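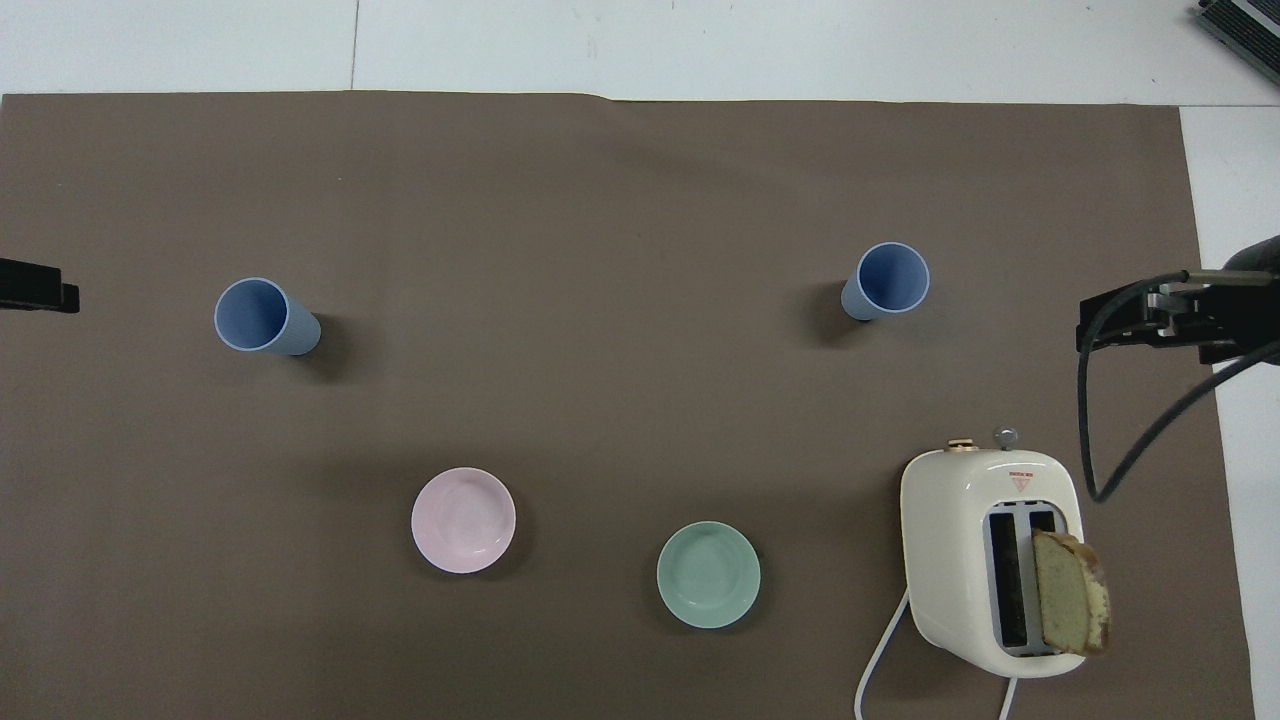
Blue plastic cups on brown paper.

Polance Records Confirms Second Album from Lempi Ojala

April 2020 — Polance Records is pleased to confirm that the second album by singer and songwriter Lempi Ojala, titled "Prusus," has been completed and will be released in November. The label will issue the album on vinyl and through all digital services.

The vinyl edition is limited to 955 numbered copies. Members of the mailing list may reserve up to two copies each before general sale opens. Reservations are handled by Zorica Georgiev in the orders office, and members should quote their membership number when writing.

"Prusus" was recorded at Galli Studios under producer Everaldo Barros, who also plays bass on most of the album. Percussion is by Wafula Athumani. The closing track, "Rerley," was sung in a single take and has been left as it was performed, with the count-in still audible.

Ms. Ojala's first album remains in print on compact disc. The orders office holds 102 copies and does not expect to press more this year.

Launch concerts will be announced once venues are able to confirm their calendars. Tickets already purchased for the spring recital remain valid for the new date — there is no need to return or exchange them. Press inquiries and requests for advance listening copies should be addressed to Müzeyyen Akyol at the label.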